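Fullik Hand Gripper Pair

Skostuveo > Products > Data gathering

Fullik is a pair of hand-held grippers for recording examples of two-handed work. A person holds one gripper in each hand and does the task at normal speed. The learning system later receives the recordings as training examples. You do not need a robot arm for this stage.

The pair is suitable for table tasks such as setting a place, sorting cutlery or moving dishes. New operators at our Dakidville workshop usually start with the table setting task, and we advise the same to customers.

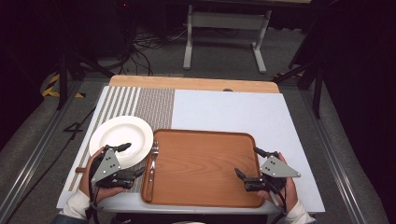 Table setting task with plate, tray and fork, one gripper in each hand.

What is in the set
Left and right gripper
Two cables
Spare rubber tips
Carry case
Printed operator guide

Data
Weight of one gripper: 300 g
Maximum jaw opening: 100 mm
Recommended length of one session: 70 minutes, then a pause
Order number: 1446

Recordings are saved with Phromma, our desktop program. In Phromma you can mark each example as good or bad, cut the start and the end, and add a short note. Please keep also the bad examples, many customers ask for them later.

Before every session, close both grippers fully one time and wait for the signal tone. Keep the cables in front of the table and do not pull them over the objects.

The set is in stock from 8th September. Orders of more than one set are delivered in December. For a price please write to our sales office and tell us which tasks you want to record.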